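Talk for the Plolirham evening group - speaker notes
Keeping a family recipe book that people will use

(Wait for the chairs to settle. Water on the left, cards in order this time.)

Good evening, and thank you for coming out on such a filthy November night. I'm going to talk for 20 minutes or so about recipe books, the sort kept in a kitchen drawer with butter on the pages, and then I hope you'll tell me about yours.

Start with my grandmother's book. Hold it up, but don't pass it round, the spine won't stand it. She wrote in pencil, and she wrote for herself, so half the recipes are only a list. Flour, lard, "the usual", hot oven. I spent most of one winter trying to work out what the usual was, and I rang my aunt Elfriede so often that she began answering the phone with "Nutmeg, dear, try nutmeg."

Pause here. Someone will have a story of their own - let them tell it.

Next, writing down a dish from a cook who doesn't measure. Hằng Bùi taught me this one and I'm very grateful to her. You stand beside the cook with the scales, and you weigh the bowl before and after each handful goes in. Ask about the smell and the sound as well. Her mother's word for when the onions were ready was the same word she used for a cat settling down, and I do think that belongs in the book along with the grams.

Then the matter of names. Please put the person's full name and the town, even if everybody knows. We had a "Lenni's bread" in ours and two Lennis in the family, and the wrong one took the credit for years (he's still taking it, bless him). It was Lenni Koivisto's bread.

Paper or computer? I'm asked every time. I keep both. The typed copy goes to the cousins, and the paper one stays in the drawer and gets splashed. Leave a wide margin, people love to argue in a margin. Aleksandra Jabłońska has written "too much salt" beside my pea soup, and underneath, in different ink, "no, it's fine".

Don't leave out the shop-bought things either. What was in the tin when visitors came, what went in the lunch box, the crackers you ate on the train. Families remember those every bit as fondly as the Sunday roast, and they're the first to be forgotten on paper.
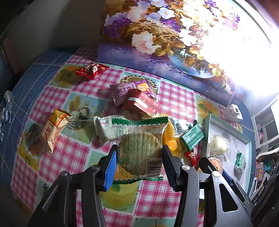 So put in a page at the back for them, with the name of the shop if you know it, and who always finished the packet. Then questions, and tea at 8.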